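Section 4: Teaching a pick by hand

Skandaven Bin Kit, set-up guide, June revision

By now the arm is bolted down, the air is on and you have run the Gomine safety check. If you skipped the safety check, go back and do it. We'll wait.

4.1 Before you touch anything

1. Clamp the bin. A bin that shifts by the width of a finger will turn a good lesson into a bad one, and the arm will repeat the bad one faithfully until somebody stops it.
2. Set the pendant to TEACH and the speed limit to 16 per cent. You may feel this is slow. You'll feel differently the first time you push the wrong arrow.
3. Open the Briso recorder and start a new lesson. Give it a name you'll recognize on Thursday. "Test new final" has been taken, many times.

CAUTION: Only one person holds the enabling switch, and that same person moves the arm. Sharing the job sounds friendly and isn't.

4.2 Loading the bin

4. Put in a handful of things that don't resemble each other. Mix the colours and the shapes. Something boxy, something with a handle and something awkward like a spring clamp will teach more than a row of matching blocks.
5. Leave bare floor between some items and let others touch. Real bins are untidy, and a tidy lesson makes for a very confused robot later on.
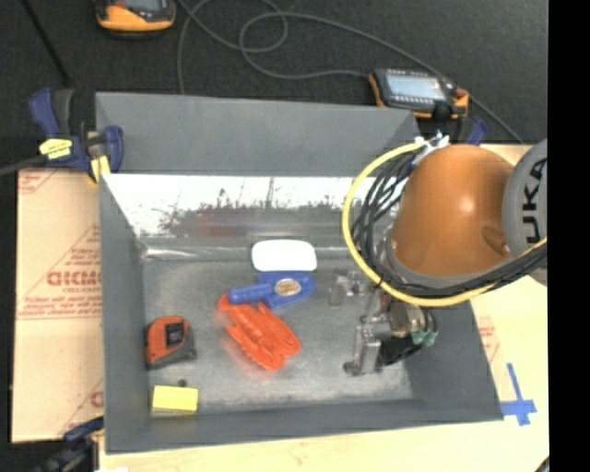

6. Check the cable loop before each lesson. It needs enough slack to follow the wrist all the way down, and not so much that it goes fishing in the bin on its own.

NOTE: Shiny bin walls throw reflections. If the Hapeta viewer draws an outline around a patch of glare, dim the overhead light and refresh. Don't teach the arm to pick up the glare. It will try.

4.3 Recording the pick

7. Hold the enabling switch halfway in. Guide the wrist by hand until the gripper is above the item, fingers open.
8. Press MARK. Lower straight down. Press MARK again.
9. Close the gripper and count to 2 before lifting. The recorder needs the pause, and so do most operators.
10. Lift clear of the rim, move to the drop spot, open, and press END.
11. Repeat from a different starting position. Identical lessons teach the arm nothing except that you're consistent.

If you can't reach the wrist comfortably, switch to REMOTE and steer from the pendant. The steps are the same, only slower, with more muttering.

CAUTION: Error 3567 means the arm felt a push it didn't expect. Let go, step back, clear the error at the pendant. Leaning on it harder has been tried.

Continue to Section 5: Playing the lesson back.

Comments (2)

binpicker_west: Step 9 fixed my dropped parts. Could you put it in bigger letters?

slowhands: What does the arm do if you press END with the gripper still closed? Mine just sat there holding a tape measure.

We use cookies to remember your language and page settings. Accept | Manage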